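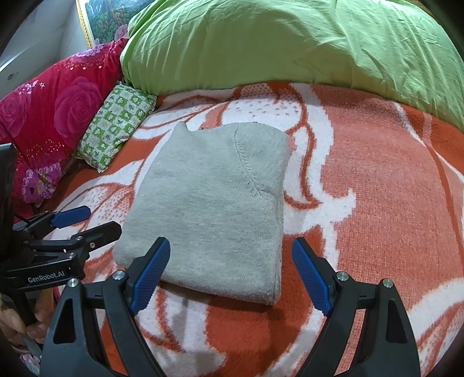
Support > Laundry > Wamasix Compact Dryers > Vedberg Series > Setup and First Use

Last updated: November 26, 2021

Section 7. Setup and First Use

This section covers placement, leveling, drainage, the first cycle, and the low-heat programs of the Vedberg ventless dryer. Stacking on a washer is covered in the instructions packed with the Trindade stacking kit. Read the safety section before starting.

7.1 Before unpacking

The dryer weighs 126 pounds in its carton. Two people are needed to lift it. Keep the carton upright at all times, including during transport inside the home. If it has been laid on its side or back, stand it upright and leave it unplugged overnight before the first use, so that the compressor oil can drain back.

CAUTION: Do not lift the dryer by the door, the control panel, or the top cover. The top cover is held by clips and will separate from the cabinet.

Check that the following parts are in the carton:

- Dryer
- Drain hose with elbow
- Lint screen, inner and outer
- Drying rack
- Leveling wrench
- Hose clamp
- Warranty card

The inner lint screen is shipped inside the drum. The outer screen is already fitted in the door opening.

7.2 Choosing a location

The floor must be hard, flat, and able to carry the weight of the dryer with a full load and a full water tank. Carpet blocks the intake at the base and must not be used. A thin vinyl mat is acceptable if it does not extend past the front feet.

Leave two inches of clearance on each side and at the back. The dryer draws room air through the base grille and releases warm air at the rear. In a closet, the door must be louvered or left open during a cycle. Drying times increase noticeably in a closed space, and the machine may stop with code F2.

Do not install the dryer:

- in a room where the temperature can fall below freezing
- behind a locking or sliding door that prevents the dryer door from opening fully
- directly next to a gas range or a space heater
- outdoors or in an unheated garage

NOTE: The dryer has no exhaust duct and must not be connected to one. An existing wall vent should be closed and sealed.

7.3 Removing the shipping parts

1. Cut the carton straps and lift the carton off the base.
2. Remove the foam corners and the plastic film. Peel the film from the control panel starting at the lower left.
3. Tip the dryer back slightly while a second person pulls out the foam base.
4. Open the door. Take out the drying rack, the accessory bag, and the inner lint screen.
5. Remove the tape from the water tank drawer. Pull the drawer out fully once and push it back until it clicks.
6. Slide the inner lint screen into the outer screen with the tab facing the drum.

The dryer will not start without both screens in place. Keep the foam base if the dryer may be moved later.

7.4 Leveling

1. Move the dryer to its final position.
2. Place a spirit level on the top cover, first side to side, then front to back.
3. Turn the front feet with the leveling wrench. Clockwise lowers the corner, counterclockwise raises it.
4. Press down on opposite corners of the top cover. The cabinet should not rock.
5. Tighten the lock nut on each foot against the cabinet.

A slight forward or backward tilt affects how water reaches the pump. If the tank stays empty after several cycles and clothes come out damp, repeat this procedure before calling for service.

7.5 Drainage

Water removed from the laundry is collected in the tank drawer above the door. It can also be sent directly to a standpipe or sink through the drain hose. The dryer is supplied ready for use with the tank.

Using the tank

Empty the tank after every load. When it is full, the dryer pauses, the tank light comes on, and a tone sounds. Empty the tank, push it in fully, and press Start to continue. The remaining time shown may change after a pause.

Collected water contains lint and detergent residue. Do not drink it or give it to animals. It should not be used in a steam iron unless it has been passed through a fine filter.

Using the drain hose

1. Unplug the dryer.
2. Pull the short hose from the upper port at the rear. A small amount of water may run out. Keep a towel ready.
3. Push the short hose onto the parking stub beside the port.
4. Push the drain hose onto the upper port and secure it with the clamp.
5. Route the hose to the standpipe or sink without kinks. Its highest point must be below the top of the cabinet.
6. Fit the elbow and fasten the hose so it cannot slip out.

CAUTION: The end of the hose must not be under water. Standing water in a sink can be drawn back into the dryer when the pump stops.

The tank drawer must remain in place even when the hose is used.

7.6 Electrical connection

Connect the dryer to a grounded outlet on its own circuit. The required voltage and current are printed on the rating plate inside the door. Do not use an extension cord, a power strip, or a plug adapter. The plug must stay within reach after installation.

If the cord is damaged, stop using the dryer and have the cord replaced by an authorized service center.

7.7 First cycle

1. Wipe the drum with a damp cloth to remove dust from manufacturing.
2. Put two or three damp towels in the drum. Do not use towels that have been in contact with oil, wax, or solvent.
3. Close the door and turn the dial to Timed.
4. Set the time to 15 minutes and press Start.
5. When the cycle ends, open the door and check the inner screen.

A faint smell during this cycle is normal. The compressor produces a low hum that starts shortly after the drum and stops before it — the two do not run for exactly the same time.

7.8 Setting the dryness level

The moisture sensor consists of two metal strips below the door opening. It ends the cycle when the selected level is reached. The levels are Damp, Iron, Cupboard, and Extra. Cupboard is the factory setting.

To change the level for one cycle, press Level before pressing Start. To store a new level as the default, hold Level until the display blinks, select the level, and press Start to confirm.

Fabric softener leaves a film on the strips. If loads end too early, clean both strips with a cloth and white vinegar, then wipe them dry. Very small loads can also end early. Add a dry towel or use Timed.

7.9 Wool and knitwear

The Wool program uses low heat and short, slow drum movements. It is intended to finish items that are already nearly dry, and to loosen fibers that have been flattened by washing. Use it only for items with a care label that allows tumble drying.

1. Spin the items in the washer on a wool or hand-wash setting.
2. Turn them right side out. Close buttons and zippers.
3. Load no more than two sweaters.
4. Select Wool and press Start.
5. Remove the items as soon as the tone sounds. Do not leave them in a warm drum.

For knitwear that must not be tumbled, use the drying rack. Hook its rear edge into the slots at the back of the drum and rest the front edge on the door lip. Lay the item flat on the rack with the sleeves folded in so that nothing touches the drum. Select Rack. The drum does not turn in this program.

After drying, let knitwear rest flat until it has cooled, then fold it. Heavy sweaters stretch at the shoulders on a hanger and are better stored folded on a shelf.

NOTE: Shrinkage caused by drying an item against its care label is not covered by the warranty.

7.10 Blankets and comforters

Large items tend to roll into a ball, with the outside dry and the center still wet. Stop the dryer halfway through, take the item out, shake it open, and reload it loosely. Items with a rubber or foam backing must not be dried in this machine.

Plush and fleece blankets shed heavily in the first washes. Clean both screens after each one, and check the door seal for fibers.

7.11 Display codes during setup

F2 — Airflow too low. Check the clearance, the base grille, and both lint screens.

F7 — Water not reaching the tank or hose. Check the leveling, the short hose, and the drain hose for kinks.

Lock — Control lock is on. Hold Level and Start together until the display clears.

Tank light on with an empty tank — The drawer is not fully closed, or the float is stuck. Rinse the tank with warm water and shake it gently until the float moves.

If a code returns after these checks, unplug the dryer, wait 15 minutes, and plug it in again. If it returns a second time, contact Wamasix service with the model and serial numbers from the rating plate. Replacement screens, hoses, and tank drawers can be ordered through Flumport parts dealers.

Next: Section 8. Cleaning and Care

Sign up for the Wamasix newsletter to receive product notices and parts offers. You can unsubscribe at any time.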